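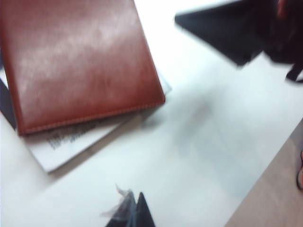 4.3 Filing the warranty papers

Complete this section before the Keritz document shredder is first switched on.

1. Remove the warranty card from the sleeve inside the lid.
2. Write the serial number and the date of purchase on both halves of the card.
3. Post the lower half to the Schmieder service office in Rodville. Keep the upper half with the receipt.
4. Store the papers flat, in a dry place away from direct sunlight.

Note: Receipts printed on heat-sensitive paper fade with time. A photocopy should be kept with the original.

Caution: Do not place papers on top of the shredder while it is connected to the mains. Loose sheets may be drawn into the feed slot.

5. Proceed to section 4.4, Emptying the bin.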